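Introdução ao Design de Interação
Aula 5 – Affordances, mapeamento e feedback
Notas de apoio, 2020-04-13

Retomamos a pergunta da aula passada: como é que uma pessoa sabe o que fazer com um objeto que nunca viu? Adoro este tema, porque depois dele já não se olha para uma maçaneta da mesma maneira!

Affordance é a relação entre o que o objeto permite e o que o corpo consegue fazer. Significante é o sinal que a torna percetível. Uma porta de vidro pode ser empurrada, mas sem placa nem puxador ficamos parados à frente dela. Confundir os dois termos é o erro mais frequente nos trabalhos – releiam a ficha 2.

Mapeamento: a correspondência entre comando e efeito. O caso clássico é o fogão, com quatro bocas em quadrado e quatro botões em linha. Desenhem três soluções e tragam-nas na próxima aula.

Agrupar também é mapear. Botões redondos dispostos em losango, cada um com a sua cor, leem-se como um conjunto, e a posição ajuda a memória tanto como a cor. Quem não distingue bem o vermelho do verde agradece.
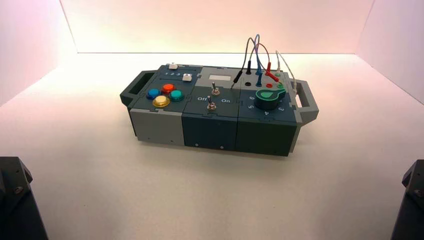 Feedback: a resposta tem de chegar depressa e dizer alguma coisa. No exercício do elevador, com uma espera de 22 segundos, quase toda a turma carregou outra vez no botão. Que belo resultado! Faltava só uma luz.

Para a próxima aula
Ler o capítulo de Isamu Arai sobre comandos domésticos (até à página 157).
Escolher um aparelho de casa e fazer a crítica em 600 palavras, com um esboço.
Dúvidas: Fung-ping Pan, gabinete 90.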